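Sollcombe declares war on the crowded kitchen counter
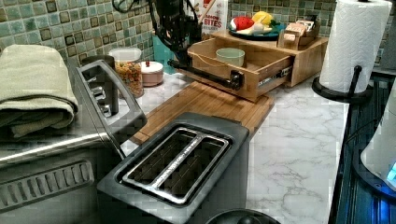

SOLLCOMBE, 10 June 2024 – The town that once held three public meetings over the color of a bus shelter has found a new subject worth its attention, and it sits between the stove and the bread.

Counter Week opened at the old Parsa furniture showroom with a row of small kitchens, each fitted out by a different exhibitor and each meant to answer the same question: where is everything supposed to go? The event runs until the end of the month. Entry is $2, and children get in free on the understanding that they will not climb into the cupboards. On the first morning this understanding lasted until shortly after ten.

The rules are simple enough. Exhibitors get a stretch of counter and a list of things that must be kept on or near it, including breakfast, something to snack on and at least one item that no household can explain but every household owns. Floor-to-ceiling pantries are banned. So are islands, which the program describes as "a way of having two messy counters."

Most of the crowd gathered around the bamboo. Countertop organizers with pull-out drawers are the clear fashion this year, and the small one in the green-tiled kitchen drew a steady line of people who wanted to see what was in the drawer. It was a bowl. Several of them looked again, in case it had become something else.

The bowl, pale green and shallow, has already started an argument. One camp holds that a drawer on top of a counter is a fine place for a bowl, being close to the cereal and away from elbows. The other camp points out that people have been keeping bowls in cupboards for quite some time and that the cupboards have not complained. A comment card left in the box by the door read, in full, "Nice drawer. Why bowl."

There is also the matter of the lid problem, as the exhibitors call it. Put a flat-topped organizer on a counter and you have gained a drawer, but you have also gained a shelf, and a shelf in a kitchen stays bare for perhaps an afternoon. In the green-tiled kitchen the top already holds a dark teal plate with a toy lemon and other play food on it, along with a little wooden box of packets divided into compartments. Visitors with small children nodded at the plate in a tired sort of way.

The tiles got kinder reviews. Small squares in muted greens and grays, with darker olive ones mixed in, they are said to hide splashes better than plain white, a claim that Gondurach, the local tile shop, was happy to repeat to anyone standing still. Opinion on the white marble-patterned counter was more divided. It looks handsome with very little on it, and very little is exactly what nobody in Sollcombe has.

Jars are the other big story. The glass one with the white lid, full of colorful pieces in orange, yellow, red and green, was voted the most cheerful object in the building in a show of hands that the organizers had not asked for. A long debate followed on whether it contained cereal or a snack, and whether this made any difference at eight in the morning. The snack bag standing behind the organizer was felt to be more true to life. Bags do not go in jars, one comment card noted, they go behind things.

Brendasis, the housewares store on the main street, ordered 80 bamboo organizers for the month and expects to run short. It is offering a trade-in on old bread boxes, in any condition, and had taken in 50 by closing time on the first day. Two still had bread in them. The store would like it known that it accepts the boxes only.

The show has drawn some 500 people so far, which is more than turned up for last June's lecture series on gutters – although the gutters did have free coffee. Coffee at Counter Week is sold from a table near the exit, and the table, as a number of visitors were pleased to report, is a mess.

Talks are planned for most afternoons. Coming up are "Trays: Help or Hiding Place," a practical session on drawer slides and how to stop them sticking, and a repeat of the opening talk on canisters, which ran long when the audience could not agree on how many kinds of flour a person needs. Bring a photograph of your own counter if you want advice on it. Tidying up before you take it is considered cheating, and the advisers say they can always tell.

A prize for the best kitchen will be decided by visitor vote, with ballots handed out at the door and counted on the final evening. The winning exhibitor receives a cutting board. Where it will be kept has not been decided.

Counter Week is open from 10 a.m. to 5 p.m. daily at the former Parsa showroom. Parking is behind the building. The side entrance is step-free, and strollers may be left in the hall.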